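Subject: Re: [stindedham-motor] Natural fibre door cards - anyone tried them?
Date: 01/09/2022

Hello all,

Sorry to be slow in answering, I've been away with the caravan and the signal was hopeless. To pick up the message from last week:

> I'm part way through the Gellby and the original door cards have
> gone to porridge at the bottom corners. I've been offered a set
> moulded from flax by Stoser, and they feel lovely and light, but
> I do wonder about damp. Has anybody on the list run with them for
> more than one winter? Also, did you use the old clips or buy new?
> I don't want to spend money on something that will sag by
> spring.

Yes, I have, and I'm very glad you asked, as I've been boring my family about mine for ages and it is nice to have a fresh audience! I fitted the Stoser set to my own car two winters ago, all four doors plus the little trim panel under the rear window, and they have now done 3,607 miles. That isn't a huge distance, I know, but the car lives under a leaky carport and gets used in all weathers, so I think they've had a fair test.

First, the damp. The front face has been perfect. The back is another matter if you fit them as they arrive, because the cut edges are left bare and they will drink up any water that gets past the membrane. I gave every edge two coats of ordinary exterior varnish, let it dry properly between coats, and then went round the clip holes with a small brush. The one hole I missed (passenger side, bottom rear, naturally) went furry and swelled enough that the clip wouldn't seat. I sanded it back, varnished it and it has behaved since.

Do look at your membranes while you're in there too. Mine were brittle old polythene with a great split down the driver's side, and I suspect that's what did for the original cards in the first place. New sheet and a roll of butyl strip cost next to nothing, and it's a pleasant enough job with the radio on.

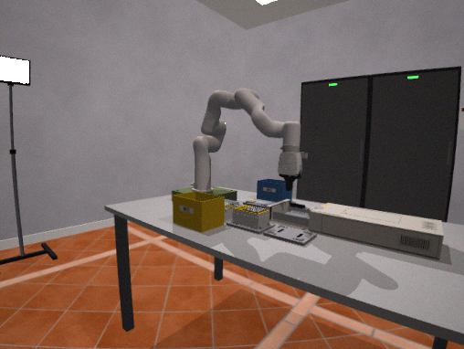

Now then, clips. Buy new ones. The flax cards are a touch thicker than the old hardboard and the original clips either won't go through or go through once and snap. You want the longer shank, and you'll need 21 for a full set, so get a bag with a few over. I tried to save money by reusing the best of the old ones and ended up with a rattle behind my right ear all the way to Fontana and back, which was not a relaxing holiday.

As for sagging, I've had none at all, though I did add a strip of closed-cell foam behind the armrest. The armrest screws go right through into the door frame on the Gellby, so the card itself isn't carrying much weight, but people do haul on it when they're shutting the door, and my brother-in-law hauls on it like he's ringing church bells. If yours has the pocket at the bottom, don't fill it with tools. A road map and a packet of mints is fine.

Covering them was the part I was most nervous of. I used the original vinyl, warmed up on the radiator so it would stretch, and a spray glue meant for headlinings. Do a test piece first! Some of the cheaper glues don't take to the flax, and I had one corner lift within a week. Leave plenty of spare vinyl to fold round the back, more than looks sensible, and trim it afterwards.

One last thing on fit. The window winder hole on my front left was a shade too low and I had to open it up with a half-round file. I rang Stoser and they were very decent about it and offered to swap the card, but by then I'd filed it and the escutcheon covers the lot. Hold each card up to the door dry before you varnish anything, and mark the back with which door it belongs to. The two rears look identical and they are not.

If you'd like to see them in the flesh, I'll be bringing the car to the Stindedham meet in October, and you're very welcome to have a poke about and pull one off to see behind. I've still got a good half tin of the varnish as well - give me a shout before then and I'll put it in the boot for you.

All the best with the rest of it, and do let us know how the sills turned out.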